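Chapter 2: Running the Party Floor

A good group event feels like pure play to the guests, and that's the fun of learning this trade! Behind every happy birthday crowd is a host who planned the hours well. 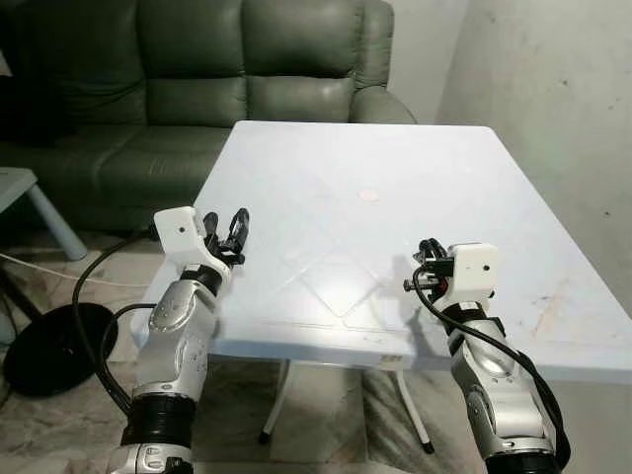

We'll start with the guest list, because everything grows from it — staffing, food, even the length of the welcome talk. At Vullside, an indoor mini golf hall, manager Jucélia Queiroz books no more than 86 guests per session.
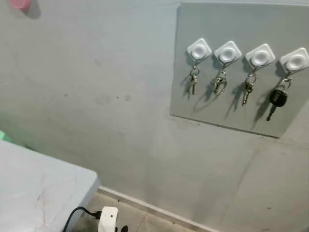
Figure 2.1. White hooks in a row on a gray panel.

Next comes the deposit, which holds the date for the group.

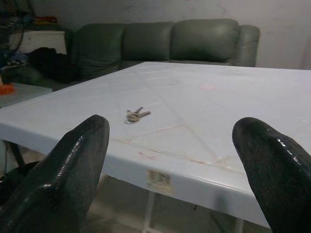

When should a host ask for the final head count?
Two days before the event, so the kitchen and floor crew can still adjust.

Keep that timing in mind as you read on. 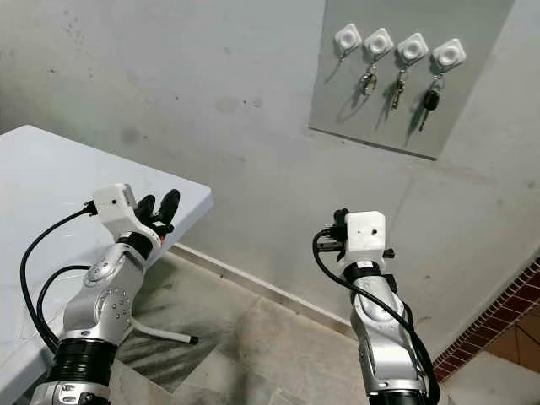

Late arrivals are the next puzzle, and a great one to solve. Section 2.1 follows a party of 11 from check-in to cake.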